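We use cookies to remember your settings and measure traffic. Accept all | Manage choices

Lợi Hứa
Everybody keeps sending me that "fold it in thirds and it stands up on its own" video. I have questions. Mostly: have these people ever folded anything heavier than a T-shirt? Thread.

Lợi Hứa
The claim, from the Lundel drawer divider people, is that any piece of clothing ends up as a neat little brick. Any piece. They show a thin white tee. Then a thin gray tee. Then the video ends.

Lợi Hứa
So I went with camo. Big piece, busy pattern, the kind of cloth where you can't tell a crease from a stripe until your nose is on it. If the method works on that I'll shut up.

Lợi Hứa
Step one is "lay it flat and smooth out every wrinkle." OK. Smooth it with what? You push a fold down on one side and another one comes up in the middle. The video skips this by starting with a shirt that's already smooth.

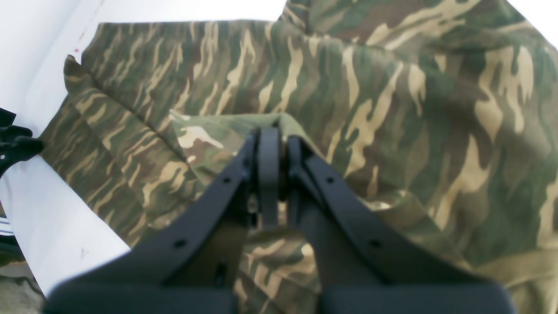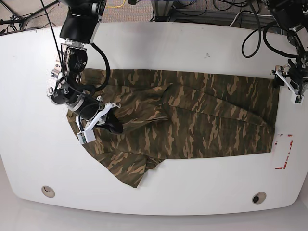
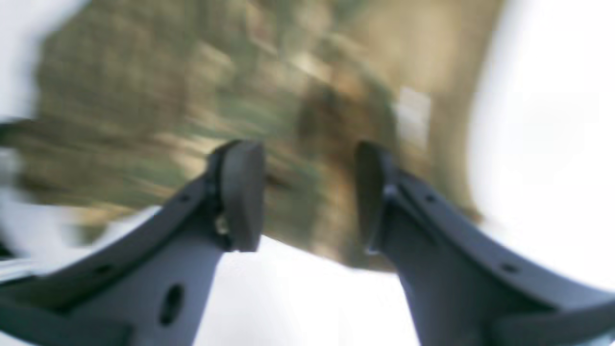 Camo on the white table in the second one. "Flat," supposedly. Look at the ridge near the upper middle.

Lợi Hứa
Someone will say iron it first. I'm not ironing a thing so I can fold it so I can put it in a drawer. At that point hang it up.

Lợi Hứa
Also the pinch. You're told to pinch the middle, lift, and let it "fall into place." Fall into what place? Cloth has no plans. In my experience you get a lump, and then you fold the lump.

Lợi Hứa
Cù replied that I need a folding board. The Wokilon one costs 300 and the big size is 550. For a board! I own a table. It has rounded corners and everything.

Lợi Hứa
And before anyone asks, yes, I know about rolling. Rolling is fine for a bag. In a drawer you open it in February looking for one thing and every roll comes undone.

Lợi Hứa
What I'd believe: a video with one heavy, awkward piece, no cuts, start to finish, and then the drawer again a month later. 200 videos on this and I haven't found that one. Send it if you have it.

Lợi Hứa
Until then it's in half, in half again, stack, close the drawer. My mother did it that way and she could find everything.

Lợi Hứa
(Muting the Plaltix vacuum bag replies. Different scam, different thread.)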